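Spielküche, Teil 2: Was auf die Platte kommt

Im März habe ich angefangen, den Bestand an Spielküchenteilen neu zu ordnen. Der Anlass war banal: Die Kiste von Illari ging nicht mehr zu. Seither wird sortiert, und zwar nach Grundfläche. Farbe und Thema (Obst, Geschirr, Geräte) haben sich als Kriterien nicht bewährt, weil ein Sieb nun einmal viermal so viel Platz braucht wie eine Erdbeere.

Gearbeitet wird auf der weißen Platte. Große Teile nach außen, kleine in die Lücken, der Teller bleibt als Bezugspunkt liegen.
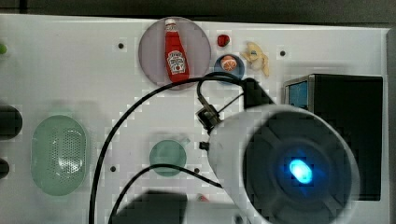
Teller mit Ketchupflasche, blaue Schale mit Orangenscheibe, links das ovale Sieb.

Die Flasche liegt auf dem Teller, das spart Stellfläche. Die Orangenscheibe passt in die blaue Schale und wird künftig auch so eingelagert. Für das Kleinzeug habe ich Beutel von Tenton bestellt, Packung zu 100 Stück, deutlich mehr als nötig. Die Beutel sind transparent, der Verschluss ist brauchbar, das Beschriftungsfeld zu klein.

Schwieriger ist das Sieb. Es ist länglich, hat an beiden Enden einen flachen Griff und lässt sich mit nichts Rundem sinnvoll stapeln. In der Ultitz-Box mit der Nummer 1631 passt es nur diagonal, und dann bleibt an den Seiten toter Raum. Der Pfannenwender kommt mit der Pfanne zusammen in ein Fach.

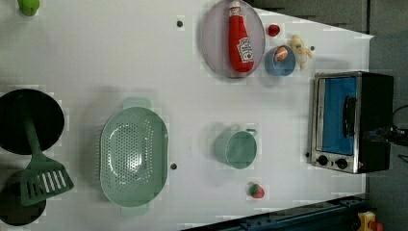 A-yeong Bae

Zur Reinigung: Kunststoffteile kommen in lauwarmes Wasser mit einem Tropfen Spülmittel, danach auf ein Tuch. Beim Sieb gehe ich mit einer weichen Zahnbürste durch die Löcher. Alles aus Stoff wird nur abgebürstet. Pro Durchgang rechne ich mit etwa zwei Stunden, Trocknen nicht eingerechnet.

Das Regal ist ein Garrido mit zwei Böden. Oben Geschirr, unten Geräte und alles Schwere. Die Bodenhöhe habe ich einmal versetzt, jetzt passt auch die Ultitz-Box ohne Verkanten hinein. Lebensmittel stehen vorn im oberen Fach - sie werden am häufigsten gebraucht und gehen am schnellsten verloren.

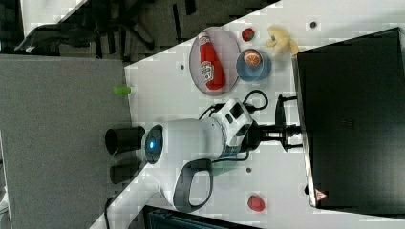

Wie lagert man weiche und harte Teile zusammen?
Am besten getrennt. Weiche Teile bekommen einen eigenen Beutel und liegen obenauf, damit sie keine Druckstellen bekommen.

Offen ist noch die Beschriftung. Klebeetiketten lösen sich nach einigen Wochen von den Boxen, Anhänger reißen ab. Ich teste als Nächstes Lackstift auf der Stirnseite.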